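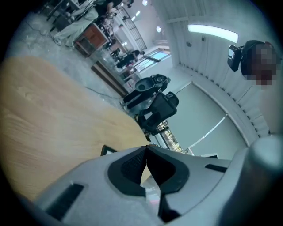 View from the gripper camera, tabletop to the left.

Forum > Kit and Suppliers > Hand-held grippers > Rurnex hand-held, worth the money?

tilly_mech
We've got the Rurnex hand-held gripper on a 29 day trial and I have to say yes or no before it ends. Picture at the top is from its own camera. Quote is £2,000 for one unit with the software licence for a year. Has anyone here lived with one for longer than a trial?

oldbench77
Had two since August. The housing is solid and the mesh pads in the opening have lasted well. The view is wide, so you get the whole office as well as the table. Software is the weak part – it dropped 29 of our first 371 recordings and support took ages to reply.

krumhorn
Wide is what you want. We tried the Enau with a narrower lens and kept losing track of where the hand was. I'd take ceiling lights and chairs in the background over that any day.

oldbench77
Fine if your room stays the same. Ours gets moved about every week and I'd sooner have less of it in the recordings.

tilly_mech
How do you both handle people in the background? There's a person with a head-mounted device in mine and a couple more sitting further back. The face nearest the camera is pixelated in the picture I put up.

krumhorn
We pixelate before anything leaves the building. Check the results by eye, a side-on face can get missed.

Renata Iturra
I look after the Krasniqi loan pool in Elstead and we've had the Rurnex out to 77 borrowers. The usual complaint is weight. After an hour your wrist knows it. Ask them for the lighter handle, it isn't on the price list but they do sell it.

oldbench77
Didn't know that. Does it fit the older housing?

Renata Iturra
Yes, four screws. Put the cable through first or you'll be doing it twice.

tilly_mech
Thanks all. I'll ask for the handle and try to get the licence price down – will post what they say.

Related threads
Enau lens swap, which one fits?
Spare mesh pads, where to buy
Rurnex export keeps stopping
Wrist supports for long sessions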